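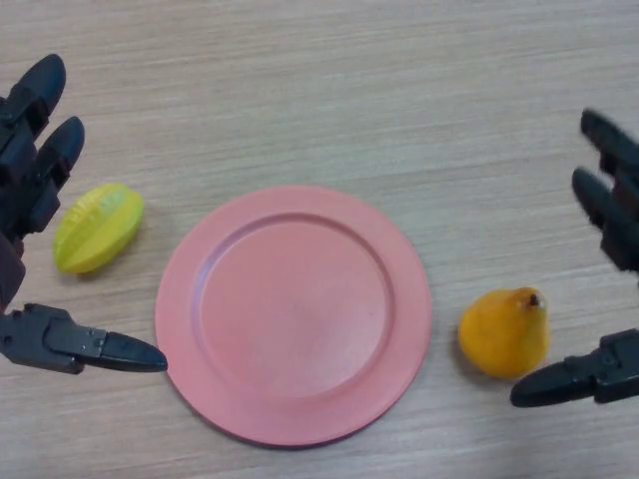

Projects > Alside two-hand cell > Progress reports

Alside two-hand cell: progress to the end of January

Prepared for Joelle Yammine, Skesano

The cell ran for 20 of the 21 shifts planned. The lost shift went to the right thumb, which had worked loose at its base joint. Nabil Hijazi refitted the fasteners with thread locker and re-zeroed both hands afterwards.

Current work is the plate task, with a star fruit on the left, a pear on the right and an empty pink plate between them. Both thumbs come in low and level, so their zero position matters more than it did for the earlier tasks. Trinity Kapoor now checks it at the start of each shift – the check is in the cell log.

Spending on parts this period was $3958, mostly spare finger joints and one cable set. Fingertips are wearing faster than we budgeted for and we would like to move money from travel to cover them. Samer Rawashdeh will send the revised figures.

Still open: the left wrist cable needs rerouting before February.

Last updated: January

Related reports
Rowbotham gripper bench: service summary
Fostside cell: commissioning notes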